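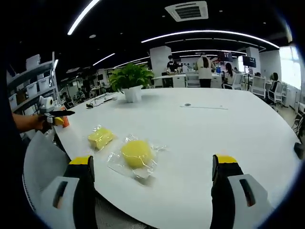

Print this page | E-mail this page
Search minutes and agendas
0 comments | 14 shares

Likthorpe Allotment Association
Minutes of the Ordinary Meeting, 15/10/2020

In the chair: Rosalie Rainer
Minutes: Benedikt Lehner
Apologies: several, of varying quality.

1. Minutes of the last meeting
Agreed, after the removal of the word "shambles" from item 6. It was replaced with "discussion". The minute-taker wishes it known that he preferred the original.

2. Matters arising
The padlock on the lower gate has been changed again. The new code was read out. Members were asked not to write it on the gate, as happened in June.

The lost wheelbarrow is still lost. A wheelbarrow has been found, but its finder describes it as "too good to be ours". It will stay by the compost bays until claimed.

3. Water
The chair reported that the bill for the half year came to £248, against a budget that had assumed rain. Plot 8 asked whether the bill could be shared out according to use. Plot 14 asked how use would be measured. Plot 8 said that everyone knew perfectly well who left the hose running. There was a pause, during which everyone did seem to know.

It was agreed to keep the equal split for one more year, and to put a sign on the standpipe. A form of words could not be settled. "Please turn off after use" was felt to be weak and "Turn it OFF" was felt to be Plot 8. The chair will write something herself.

The mains will be shut off for the winter when the first hard frost is forecast. Last year this was done the morning after, and we all remember the fountain.

4. The hedge
The hedge on the Jostach Lane side now leans over the pavement and has been the subject of a letter. The letter was read out. It was polite for two paragraphs.

Two quotes had been asked for and one had come in. The other firm came to look, said "blimey", and has not been heard from. After some talk it was agreed to cut the lane side ourselves and pay for the top. Loppers to be brought from home. Plot 3 offered a chainsaw and was thanked, and the offer was not taken up.

5. Seed order
The joint order will go in as usual. Benedikt Lehner asked members to write the name of the variety they want and the quantity, in that order, on one line. Last year's forms included "the good beans" and a drawing.

There was a long exchange on tomatoes. The Serrano did very well under glass and sulked everywhere else. The Zarolano cropped late but had flavour, according to those who got to eat any before the blight arrived. Plot 11 said the blight had come from Plot 12. Plot 12 said that blight was carried on the wind, and that the wind had come from Plot 11. The chair moved us on to onions, where feelings do not run so high.

Agreed: one tray of each tomato for sharing, and a fresh sack of onion sets. Garlic to be bought by those who want it, as the shared garlic was never shared.

6. The big pumpkin
The prize goes to Plot 6. A protest was received from Plot 9 on the grounds that the winning pumpkin was "mostly water". It was pointed out that this is true of pumpkins. The protest was noted and then, at the request of Plot 9, noted again.

7. Shed roof
The felt has gone at the back corner and there is a bucket under it. The bucket is emptied by whoever happens to look at it first, and so people have stopped looking. Felt and nails to be bought. Rosalie Rainer has a ladder, and a condition – that it comes back this time.

8. History of the site
The display board for the main gate is still at the draft stage. The present text says that the plots "have been dug since time immemorial". A member who has been here since 2000 said that her half was a car park when she took it on, and that she has the tarmac to prove it. The wording will be looked at.

9. Any other business
Dogs: on leads. This was decided last year and is decided again.

Bonfires: after dusk only, and no carpet.

Plot 5 asked whether courgettes could be left on the bench by the gate for anyone who wanted them. It was felt that the bench had suffered enough. One small bag per plot per week, and any marrow to be taken home by the person who grew it.

Plot 8 asked that the hose be mentioned in the minutes. It has been.

10. Next meeting
To be fixed by the chair once the hedge is done. Members who said they would bring loppers have been written down.

The meeting closed when the heating went off.

Signed as a true record: R. Rainer (with reservations about item 6)

Print this page | E-mail this page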